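Stolldale Hand-Held Gripper
Set-Up and Evaluation Guide

Section 6. Comparing Finger Sets with the Hanging Trial

6.1 Purpose

The hanging trial is used to compare two or more finger sets on the same hand-held gripper before one of them is fitted to an arm. It applies to the Brarkell short finger set, the Brarkell long finger set, and any other set that fits the standard finger mount. The trial covers soft goods that must be picked up, carried, and placed on a hook or wire arm.

Results from this section should be recorded on the trial sheet at the back of the guide. Results taken with different firmware versions should not be placed on the same sheet.

6.2 Before You Begin

Confirm that the following steps have been completed:

Finger mount calibration (Section 4)
Marker check (Section 5)
Installation of the Jokum recording software on the host computer

The operator should have completed at least one practice session with the gripper. Operators who are new to the device tend to close the fingers too early, and their first results are not suitable for comparison.

6.3 Preparing the Work Surface

1. Clear the work surface of tools and fasteners.

2. Cover the surface with plain white paper and tape down the corners. Marks from normal use do not affect the trial. Replace the paper if it is torn or has lifted at the edges.

3. Place the display rack on the paper with its base flat. The rack must stand without rocking.

4. Turn the rack until one hook arm on the upper tier points toward the operator. This arm is the target for the trial. If the rack turns freely, hold it still until it settles.

5. Set the room lighting to its normal working level. Do not add a desk lamp on one side only. Strong side light can make the finger markers difficult for the software to find.

CAUTION: Keep the operator's hands, sleeves, and the gripper cable outside the reach of any powered arm. Before starting a hand-held trial, place the arm in its rest position and press the stop button on the controller.

6.4 Checking the Gripper

1. Hold the gripper by its handle and open the fingers fully.

2. Look at the marker on each finger. Both markers must be clean and firmly attached. Wipe them with a dry cloth if needed.

3. Close the fingers slowly. They should meet along their full contact surface, with no gap at the tip.

4. Let the cable hang clear of the hand. A cable wrapped around the wrist will pull on the gripper and change the result.

5. Open the Jokum status page. The finger opening shown with the fingers fully apart should be 80 mm. If the value is lower, repeat the calibration in Section 4.

NOTE: Error 417 on the status page means that one marker has been lost from view. Move the gripper slowly back over the paper and wait for the message to clear. If it returns, repeat the marker check.

6.5 Running the Trial

The test article for soft goods is a baseball cap. Other articles may be used, provided that the same article is used for every finger set in the comparison.

1. Start a new recording and enter the name of the finger set.

2. Pick up the cap with the free hand and hold it by the edge, clear of the rack.

3. Bring the open gripper toward the cap from the opposite side. Keep the mounting plate facing up.

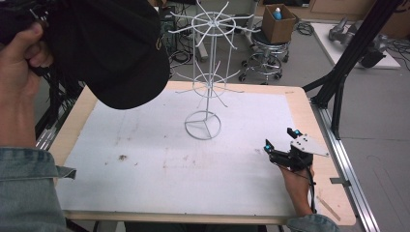

4. Close the fingers on the fabric and release the cap from the free hand. Wait two seconds before moving. If the cap slips during this time, record the attempt as a failed grasp and begin again from step 2.

5. Carry the cap to the target arm at a steady speed. Do not correct its position with the free hand.

6. Lower the cap onto the arm, open the fingers, and draw the gripper straight back.

7. Stop the recording. Mark the attempt as placed, dropped, or failed grasp.

8. Repeat until 70 attempts have been recorded for the finger set. A session of this length takes roughly two hours, and the operator should rest whenever the hand becomes tired.

9. Change the finger set as described in Section 3, repeat the checks in 6.4, and run the trial again.

NOTE: The same operator should complete all finger sets in a comparison. If this is not possible, list each operator's sets separately on the trial sheet.

6.6 Reading the Results

Compare the number of placed attempts first. Where two finger sets are close, compare the number of dropped attempts. A drop during carrying usually points to low grip force or a worn finger pad. A drop at the hook more often points to fingers that are too long or too wide to leave the article cleanly.

The long finger set reaches between hook arms more easily but bends more under load. The short set holds thick fabric more firmly and may touch neighboring arms while opening. Both effects can be seen in the recordings, and the reviewer should watch several attempts from each set before making a choice.

Finger pads should be replaced after 3000 closing cycles. The count is shown on the status page and must be reset by hand when new pads are fitted. Do not compare a set with new pads against a set that is near this limit.

6.7 Moving to an Arm

Once a finger set has been chosen, it may be fitted to an arm with the Stamatopoulos adapter plate. The hand-held results are a guide to the choice of fingers only. They do not replace the force and speed checks in Section 8, which must be completed on the arm itself before any unattended use.

CAUTION: Do not carry over the closing speed used in the hand-held trial. Start with the lowest speed available on the controller and raise it one step at a time.

Keep the completed trial sheet with the arm's service record.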